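We'd been talking about the Purkano trip for so long that when February finally rolled around and the bags were sitting by the front door, I half expected one of us to call it off. My other half had been reading brochures since winter, and I'd been reading the fine print, so between us we were about as prepared as two people can be who still forgot the toothpaste.

We booked through Cludus this time, after years of doing it all ourselves. I was a bit sceptical about a small group tour (I like to dawdle, and I don't like being waved at with a little flag), but the price included most of the dinners and all of the transfers, and at our age a transfer is worth its weight in gold. There were 9 of us in the group, plus the guide and a driver who hummed the whole way over the range.

The first two nights were in Pamcombe, which the itinerary called a gateway town. I'd have happily stayed the week. There's a bakery near the bus station that does a custard tart for next to nothing, and I'm not going to tell you how many mornings started there. The group went off to the museum on the second day and we skipped it to go walking, no map, just turning whichever way looked shady.

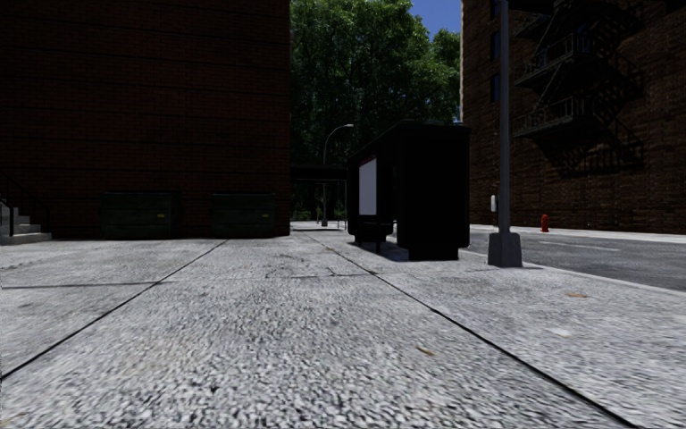

5 min read

I do love a town where you can walk everywhere. After that it was a long haul in the minibus up to Sibiya, 200 kilometres on a road that was mostly bends, and I spent a fair bit of it with my eyes shut and a bag of ginger lollies in my lap. If you get carsick, ask for the front seat early and don't be polite about it.

Sibiya was cooler than any of us had packed for. I ended up buying a cardigan at the market, mustard coloured, a bit scratchy, and I've barely taken it off since we got home. The guesthouse was simple but spotless, and the lady at the desk brought up extra doonas before we'd even thought to ask. Dinner was a lamb stew with some sort of pickled plum on the side – I've tried twice to make it in my own kitchen and haven't come close.

My one grumble is the free afternoon, which sounded lovely on paper but landed on the day when half the shops were closed. Cludus might want to have a look at that. We played cards instead and I lost quite badly.

Next up I'll write about Purkano itself and the boat, which deserves a post of its own.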